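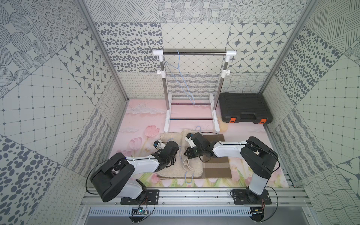 Can I hang a heavy jumper on the small rack straight after washing?
Press the water out in a towel first and let the jumper dry flat for a few hours. A knit that is still full of water will stretch at the shoulders and may take the rack past its limit of 2 kg.

5. Hanging knitwear, scarves and other soft items

This section covers the Lidudis small clothes rack once it has been put together as described in section 4. The height of the bar is set with the white knobs on the side poles. Read 5.1 before hanging anything for the first time.

5.1 Before you start

1. Stand the rack on a firm, level surface. A thin mat is fine. On a thick rug the base frame can rock, so move the rug or choose another spot.

2. Check that both ends of the hanging bar are pushed fully into the white corner fittings. There should be no gap between the end of the bar and the plastic.

3. Set both side knobs at the same height and tighten them by hand.

4. Wipe the bar with a dry cloth.

Caution: Do not use pliers or a spanner on the knobs. The thread is plastic and will strip. Replacement knobs are sold in pairs as part 924.

5.2 Putting a jumper on a wire hanger

The thin coated wire hangers suit light and medium knits. For anything bulky, use a broad-shouldered hanger or follow 5.3 instead.

1. Lay the jumper face up on a clean, flat surface. Pull the sleeves out to the sides and smooth the body with the palm of your hand. Fuzzy knits cling to themselves, so check the inside for folds as well.

2. Lay the hanger on top of the jumper with the hook pointing towards the neck. This lets you see whether it is the right width. The ends should stop just short of the shoulder seams.

3. Lift the bottom hem and slide the hanger up inside the body, hook first. Bring the hook out through the neck opening.

4. Settle one shoulder, then the other. If the neck is tight, tilt the hanger and feed one end in at a time. Do not stretch the neck opening over the full width of the hanger.

5. Hold the jumper by the hanger, just below the hook, and support the body with your other hand as you lift it.

6. Place the hook over the bar near the middle. Let go of the body slowly.

Note: A single heavy item should always hang at the centre of the bar. If you have more than one, hang the heaviest first and place the others evenly on each side of it.

5.3 Folding a jumper over a hanger

1. Fold the jumper in half lengthways so that one sleeve lies on the other.

2. Lay the hanger on it with the hook at the underarm.

3. Fold the body over one side of the hanger and the sleeves over the other.

4. Tuck the ends under the lower bar of the hanger if they are long enough.

The weight is then spread along the fold and the shoulders keep their shape. Marks left by the wire will usually come out with a little steam.

5.4 Scarves and fringed cloths

Long, narrow pieces can go straight over the bar without a hanger.

1. Shake the piece out and comb the fringe with your fingers. Knots are much easier to undo at this stage.

2. Take hold of it at two points, one in each hand, and carry it to the bar.

3. Pass one end over the bar and draw it down at the back until the two sides are even, or leave one side longer if you need more clearance on the other.

4. Spread the cloth along the bar so that it is not bunched up.

5. Look at the ends. If the fringe trails on the floor, loosen both knobs, raise the bar and tighten again. Take the cloth off before doing this.
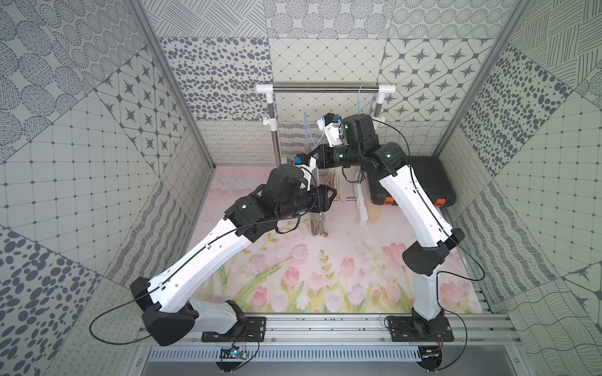

Fig. 5.4 Beige striped cloth with fringed ends at the drying rack

Caution: Do not pull a cloth off the bar from one end. The rack is light and can tip forward. Lift the cloth clear with both hands.

5.5 Taking items down

1. Steady one of the side poles with your free hand.

2. Lift the hook off the bar. Do not slide it along to the end, as bare wire will scratch the chrome.

3. Remove items in turn from the left and right so that the load stays balanced.

Empty hangers may be left on the bar. If the rack is to be folded into a bag or box, take them off first.

5.6 If something is not right

The bar slopes to one side: one knob has slipped. Empty the rack, level the bar and tighten both sides.

The rack wobbles: check the two crossbars in the base frame. Push each one home and try again.

Hangers slide together: the load is uneven, or the floor is. See 5.1, step 1.

Section revised 14th March by Yeshi Alemayehu. For spare parts, see section 7.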